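Grunbridge School of Fashion and Textiles
Accessories: Construction and Finishing
Handout 5 — The panelled cap

1. Scope

These notes cover the soft panelled cap in cotton twill: terms, the finishing wash, and presentation of a graded set for assessment. Peak insertion is dealt with in Handout 7. Students should bring their Plaseo pattern blocks on Friday.

2. Terms

Crown. The part of the cap above the headband, made from shaped panels, sewn edge to edge. In an unstructured cap the front panels carry no buckram and take their shape from the seams alone.

Top button. A metal shell covered in fabric and fixed where the panel seams meet. It hides the join, which is bulky and seldom perfectly aligned. The covering is cut from the same lot as the panels; a button cut from a later lot will often wash down to a different shade.

Eyelet. A ventilation hole in a panel. Two types are accepted for this unit:
(a) stitched — a punched hole bound with close zigzag or buttonhole stitch, in matching thread;
(b) metal — a ring and washer set by press, usually brass.
Type (a) stays soft and takes the wash with the cloth. Type (b) is quicker to apply and must be set after washing if the ring is uncoated.

Sweatband. The inner tape at the base of the crown. Not assessed here.

3. Garment washing

The made-up cap is washed, not the cloth. Abrasion falls mainly on the seam ridges and the edge of the button, so colour is lost there first and the panels stay darker. Load no more than 14 caps per drum. Remove damp, reshape by hand over a block and dry crown up. The Sornumero sample run of 3,000 was rejected for creasing across the front panels, traced to tumble drying without reshaping.

4. Laying out a colour set

Caps are shown crown up on a plain table, overlapped front to back in a staggered row. Each top button must remain in view. Neighbouring shades such as olive and grey-green go next to each other so that the difference can be judged; the tan goes at the back.

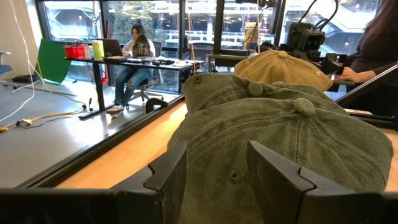
5. Assessment

Submit one finished cap and one test panel with both eyelet types. Marks are lost for:
— seams that miss the centre by more than the width of the stitching
— a button that rocks when pressed
— loose thread inside a stitched eyelet

Work is handed in at the Chisholm workroom, labelled on the sweatband.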